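Jamwood cell

Category: Robot workcells | Two-armed robots | Assembly research

The Jamwood cell is a two-armed robot workstation used for small-parts assembly trials at the Drudden workshop in Stultudau. It consists of a pair of white robot arms with metal hands, a fixed table, a removable task board and a head camera looking down over the work. The cell was put together by Coutinho, a small engineering firm, and has been looked after since its first December by the technician Nayara Rangel.

Layout

The arms reach over the table from opposite sides, so that both hands can work above the same board. The table is dark and finely textured, and a black cloth hangs behind it. The first layout had an open view of the workshop behind the table, and the camera software often mistook passing staff for parts of the task. The cloth was put up in the second week and has stayed there.

The task board is white and lies flat on the table between the arms. It carries pegs, a slotted plate, a larger plate with a round hole, and open trays for loose parts. Boards are changed by hand. Each board has its own file of taught positions, and the file name is written on the underside of the board in pencil. An earlier system of stick-on labels was dropped after the labels began to curl and catch on the fingers.

Setting up

The cell is started with the hands closed. Both arms are brought over the far part of the board in a loosely mirrored posture, known in the workshop as "the rest", with the fingers curled and a gap left between the hands. All taught positions for a board are measured from this posture. If one arm has been moved while the power was off, it is taken back to the rest under manual control before any program is loaded. 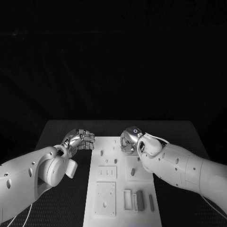 Once the arms are at rest, the operator checks the board against the camera view. A board that has shifted by even a small amount will put the pegs out of line with the stored positions, and the fault tends to show first at the slotted plate, where there is least room for error. The board is pushed back against its stop and the check is repeated. Loose parts are put out last.

The first run after a board change is made at low speed with no part in either hand. The operator keeps one hand on the stop button throughout. Rangel's notes recommend running this dry pass twice when the new board has tall pieces on it, as a forearm can come down on them while the hand is busy elsewhere.

Cables

Most faults recorded on the cell have been cable faults. Thin white cables run outside the arms in places, including one that loops from the back of the right hand along the wrist. The loop has to be long enough for the wrist to turn fully and short enough to stay clear of the pegs. In the early months it was tied too tightly, and the right hand would lose its signal near the end of a long reach — a fault that was first blamed on the finger motors, two of which were replaced for no good reason.

The present rule is that the wrist is turned by hand to both ends of its travel after any work on the cables, with the power off. Ties are left slightly loose and are never placed over a joint.

Routine care

The hands are wiped with a dry cloth at the end of each working day. Finger joints are checked for play every 14 days, and a fuller inspection takes place after 1,000 cycles of a board program. The fuller inspection covers the screws in the forearm shells, the cable ties and the camera mounting. It takes one person most of a morning.

Oil is not used on the fingers. It was tried once, and left marks on the white boards that the camera read as holes. Marked boards were sanded and later thrown away.

The camera is cleaned with a soft brush and its position is checked against a printed grid laid on the table. If the reading is out by more than 2 mm, the mounting is reset and every board file is tested again before use.

Repairs

Hands are removed as complete units, and a spare is kept for each side. The left and right spares are not interchangeable, though they will go on to the wrong wrist with some force, and this has happened. A changed hand needs new zero values for its fingers, which are entered from a sheet supplied with the unit. Coutinho carries out work inside the wrist joints. Everything from the wrist forward is done in the workshop.

The written procedure for the cell was last revised on Feb 25, 2022, when the section on storing unused boards was added. Boards are now kept flat in a drawer, as several that had stood on edge against a radiator were found to be warped.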